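4. Rules of Practice for Hand-Held Collection

4.1 Why written rules

Most of the standards we looked at cover robots that move on their own. Fences, speed limits, stop buttons. Very little of it fits a person holding a gripper over a kitchen appliance. At Sutherland we started with the arm safety sheet and crossed out lines until there was almost nothing left, which told us we needed a new sheet. The rules below were drafted by Kenneth Pringle and used at both sites, Sutherland and Vosa, from July on. They were changed twice. We give the final wording where it matters and the reasoning where people argued.

We split the rules into three groups: the operator, the table, and the record. A rule only went in if a second person could check it without asking the operator. "Move naturally" was in the first draft and came out for that reason. So did "avoid bad grasps."

4.2 The operator

Hands stay on the grip from the start tone to the stop tone. A thumb may show at the lower edge of the view, this is fine, fingers in front of the tips are not. If a finger crosses between the tips the take is marked and kept, not deleted. We had long talks about this. Deleting looks cleaner but it hides how often it happens, and the reviewer needs to know.

One operator per device. Two operators may work the same table only if both have read the task card aloud before the first take. Sounds silly, saves a lot of bumped wrists. Cables: the slack goes away from the appliance, never across the lid path. Anyone at the table can call a stop, and the person calling does not have to give a reason.

Rest after every 16 takes. Operators did not like this one and the Vosa group asked to raise it to 20. We kept 16. Tired hands give slow, wobbly closings, and those end up in the data as if they were the right way to do it.

4.3 The table

Food tasks get their own table rules. Dry rice only unless the card says otherwise. Appliance unplugged for all lid, pot and scooping tasks, plug where the second person can see it. No task with heat is run under this sheet; those go through the site's normal electrical check and are outside this paper.

Both marker tags must be readable in the opening view. Wipe them before the session, and again after any flour or rice task as dust lowers the contrast more than you would think. Soft pads are checked for tears by bending them back by hand. A torn pad is replaced, not taped. Tape changes the grip and the change does not show up anywhere in the log.

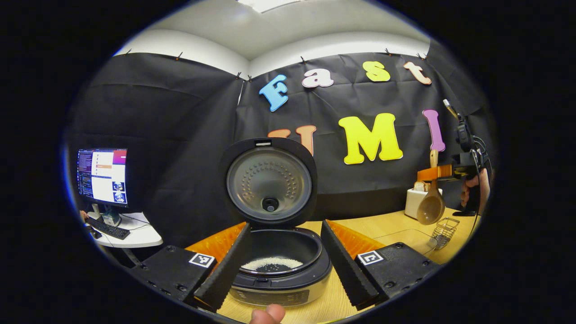
Figure 3. Open rice cooker in front of the hand-held gripper during a collection session. Both fingers, with the orange pads behind them, are in view.

Background objects were the hardest part to write rules for. Our first version said the background should be plain. Sites took that to mean very diffrent things, and one of them cleared a whole room for a session that lasted an hour. The final version says only that nothing behind the table may be moved between the first take and the last one of a block. Fixed clutter is allowed. Moving clutter is not. Screens may stay on, but names, messages and passwords must not be open on them, and the second person signs for this before the block starts. Bystanders whose hands or faces could enter the view are told so and can say no.

Tools for later steps may sit on the table if the card lists them. Shiny sheets and covers are a gray area – they throw reflections that shift with the operator, but taking them off between tasks broke the no-moving rule more often than the reflections hurt us. Left to the site, must be written down.

4.4 The record

Each block has one task card, one log line per take, and one sign-off. The log was kept in Plullell, with the same fields at both sites: operator code, device code, task, outcome, and a free note. Outcome has 3 values: done, not done, stopped. We dropped "partly done." Reviewers could not agree on it, and operators used it to be polite about bad takes.

Operator codes are not names, and the list that links them is held away from the video. Free notes are checked for names before anything leaves the site. This is slow. We have no better way yet.

Outcome is filled in by the second person, straight after the take. Letting the operator fill it in at the end of a block was quicker but the notes got thin, and by the last takes of a block people were plainly guessing.

4.5 Following the rules in practice

We audited 225 takes against the sheet, drawn from both sites. The two rules most often broken were the rest rule and the tag wipe. Both are boring and both happen when nobody is looking at the sheet. Putting the wipe on the task card itself helped at Sutherland. At Vosa it made no clear difference, maybe becuase the cards there were kept in a folder. Breaks of the screen rule were rare but we count them as the most serious, as a pad can be swapped and a leaked message cannot be taken back.

The Torular group used an earlier draft and told us the stop rule was unclear when two devices were in use: does one stop end both takes? Yes. Both takes end, both are logged as stopped. Added to the final sheet.

4.6 Limits

Two sites, one kind of device, kitchen tasks mostly. We did not test whether policies trained on rule-following takes do better than policies trained on the rest, and the audit set is too small to say. The sheet also assumes a second person is present. Solo collection needs other rules, mainly for the screen check and the outcome field, and we have not written those. The full sheet with both sets of changes is in Appendix B.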